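Choosing a first school when there are only two to choose from

When we moved to Stockdale in February, with a van full of boxes and a four-year-old who had been sick twice on the ring road, I had a vague idea that the school question would more or less sort itself out. You move to a small town, you go to the small town's school, and that is that. Except that Stockdale has two, and as I soon found out at the bakery, in the launderette and over the garden fence, everyone has an opinion about which is the right one.

There is Ustel, the older of the pair, up the hill behind the church, with 377 children and a proper hall and a uniform the colour of damp moss. And there is Flindenetti, down by the canal, which began in someone's front room and now fills what used to be a seed merchant's. The classes there have 13 children each, the teachers go by their first names, and the fees for the reception year come to £3364, which made my husband put down his fork when I read it out at supper.

I went to see them both in the same week, and I would recommend doing it that way if you possibly can, while the first is still fresh in your mind. At Ustel I was shown round by two very serious ten-year-olds who walked backwards in front of me like palace guides and wanted me to know where the lost property was kept. At Flindenetti I was given a mug of tea and left to wander, and I ended up on a very low chair listening to a long story about a guinea pig (I never did discover whether it was alive).

What I hadn't thought about at all were the ordinary bits of the day. I had gone in with questions about reading and sums, all written out neatly, and came home wondering who helps with coats, whether they can go to the loo when they like, and what happens when someone cries at lunch.
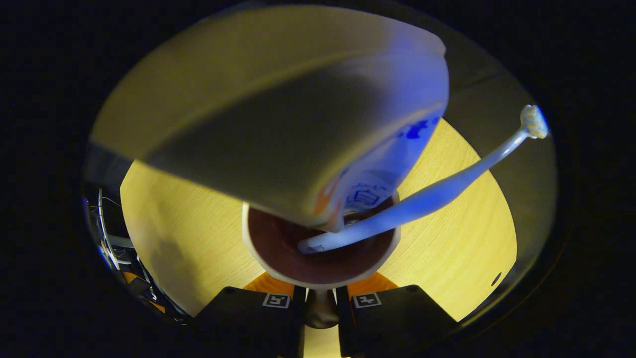

Toivo Rissanen told me I was quite right to fret over the small things and could leave the reading to look after itself. Ask them how long the children get to eat, he said, and then go and stand by the gate at home time and see what sort of faces come out. He thought an open day was a bit like having your in-laws to stay, with all the cushions plumped, and that I ought to ask for an ordinary morning as well.

So I did ask. Ustel said yes straight away and Flindenetti said yes after a bit of a pause and a look through the diary, and I went back to each of them on a wet, grey morning with nothing special going on. Ustel was noisier than I remembered and a good deal kinder. A boy had forgotten his reading bag and was fairly beside himself, and the teacher simply crouched down and talked to him about his wellingtons until he'd forgotten to be upset.

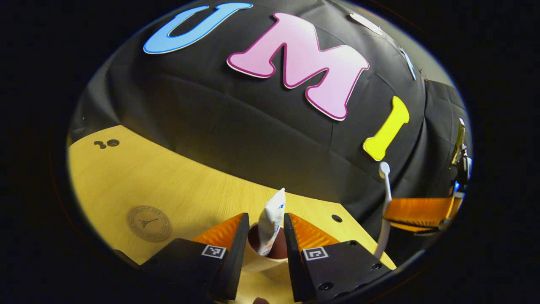
Flindenetti was lovely too, I should say, and for a shy child I can see it being just the thing. The children were deep in a project on bridges and hardly noticed me come in. But my daughter isn't shy, she is the sort who introduces herself to people at bus stops, and I kept picturing her running through all 12 of her classmates by the second week and looking about for more.

There was also the Fanusov bus to think of, which stops at the bottom of Ustel's hill at twenty to nine and goes nowhere near the canal. I felt a little ashamed of giving it so much weight, until I remembered that we'd be doing that journey every school morning for years, in all weathers, very possibly with a recorder.

We sent the form off to Ustel the following evening. She has already asked me whether she'll be allowed to walk backwards.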